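Home Projects Open Calls Safety Notices Contact

Call for participants: tableware handling in bright rooms
Posted January 15, 2020
Shares 30 | Comments 2

Irnov is looking for adults in and near Guthrie to take part in paid table sessions using hand-held grippers. The sessions are part of our work to fix a fault in the Brovuvberg table arm. No experience with robots is needed. Please read the section on the fault before you apply, as it affects what we will ask you to do.

What went wrong

The Brovuvberg arm is meant to clear and stack dishes at a kitchen table. It learns the movements from recordings of people doing the same work with hand-held grippers. In the last test series we ran it 93 times at a table next to a window, with a clear glossy cover over the cloth. It finished 78 of those runs without a fault. In the others it either closed its fingers above the dish or pushed down into the table.

Most of these runs ended with the arm stopped by its own force limit and nothing damaged. In one of them the limit was set too high. The arm pressed the rim of a serving plate against the table until the plate broke. A piece flew off and cut the hand of a test operator who had reached in to move a bowl. The cut was cleaned and closed the same day, and the operator is back at work. The operator should not have been within reach while the arm was powered. Our written procedure allowed it, and that was our mistake.

We stopped all powered runs with dishes after that. Annick Maillard, who leads the safety review, found three causes:

- Glare. When sunlight hit the glossy cover, the arm placed the table surface too low. It also took the reflection of a cup for part of the cup.
- Recordings. Nearly everything the arm had learned from was recorded on matte tables under ceiling lights. There was very little sun and almost no shiny cloth.
- Procedure. The force limit could be changed without a second person signing off, and the reach zone was marked on the floor but not on the table.

The third cause has been dealt with. The limit is now locked and the powered arm runs behind a screen. For the first two we need many more recordings made in ordinary bright rooms with ordinary dishes, and that is the reason for this call.

What you would do

You will work in pairs at a table in a home or in our room at Guthrie. Each person holds a gripper by its handle and opens and closes the jaws by hand. You pick up bowls, plates and dishes, nest them, take them apart and put them where the session sheet says. There is no powered arm in the room at any session. Nothing moves unless you move it.

The tasks are plain. Lift the top bowl out of a basin. Set it down next to another bowl. Take a plate by the rim and lay it flat. Stack a small dish on a larger one. We want the job done at a normal speed, the way you would do it at home. If you miss a grip, try again and keep going. Missed grips and second tries are useful to us and you should not stop to apologize or start over.

You do not need to avoid the glare. Please do not close the curtains or move the table out of the sun unless the light is hurting your eyes. Earlier participants did this out of kindness to us, and it is part of how we ended up with the wrong recordings.

Who can apply

You must be 18 or older and able to sit or stand at a table for the length of a session, with breaks. You need to be able to squeeze and hold a handle with one hand. Left-handed people are very welcome, and we have too few of them. Glasses are fine. If bright or flickering light gives you migraines or seizures, please do not apply for this round.

You can apply alone or with a partner. If you apply alone we will match you with someone.

We also need homes. A good table for us stands near a window and has a shiny surface, or a cloth with a clear cover on it. Patterned cloths are especially useful. The table can be any shape. You may leave your kettle and your mugs where they normally stand, as long as the kettle is unplugged and empty.

Pay

Participants are paid $30 an hour, including setup time and breaks. Homes receive a separate flat payment, which Annag Kerr will confirm in writing before we visit. If a session is stopped early for a safety reason you are paid for the full booking. Travel inside Guthrie is covered by Fasteo passes, handed out when you are booked.

Safety at the sessions

A staff member is present the whole time. We have added these rules since the accident:

- Only one person's gripper goes into a stack at a time. The other waits or holds the basin steady.
- If something falls, let it fall. Do not catch it with your free hand.
- If a dish chips or cracks, both people put down their grippers and step back. Staff clear the table.
- Closed shoes are required. We will send you home without them, paid for the first hour.
- Keep your fingers off the pivots while the jaws are moving.

Porcelain is used only in sessions where both people have already done one with plastic or steel.

Hand-held gripper work at a table by a window, with bowls and plates.
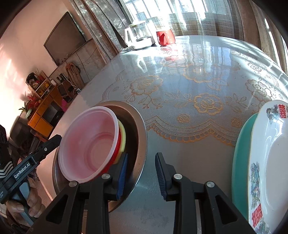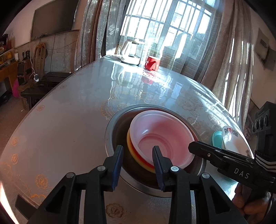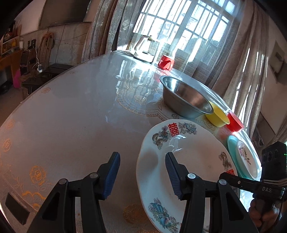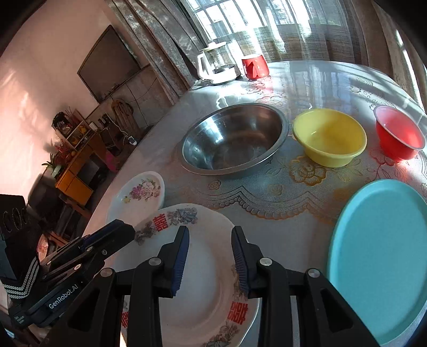
Recordings and privacy

The grippers carry cameras, and those cameras take in a good deal of the room. Before a home session, please put away letters, family photos, medicine and anything with your address on it. We will walk through the room with you and check. Voices are not kept. You can ask for your recordings to be deleted at any time until the end of June, after which they will have been merged into the training set and we can no longer pull out a single session.

The recordings will be used to retrain the arm. We will repeat the same window tests behind the screen, with nobody in reach, and post the results under Safety Notices, including the runs that fail. Participants will be sent a copy.

How to apply

Use the form under Open Calls and choose "Bright room tableware." Tell us whether you are applying as a participant, a home or both, which hand you use, and which hours of the day your table gets direct sun. A phone picture of the table is helpful but not required.

Questions about booking and pay go to Annag Kerr. Questions about the accident or the rules go to Annick Maillard, who will answer them whether or not you plan to apply.

Share Print Back to Open Calls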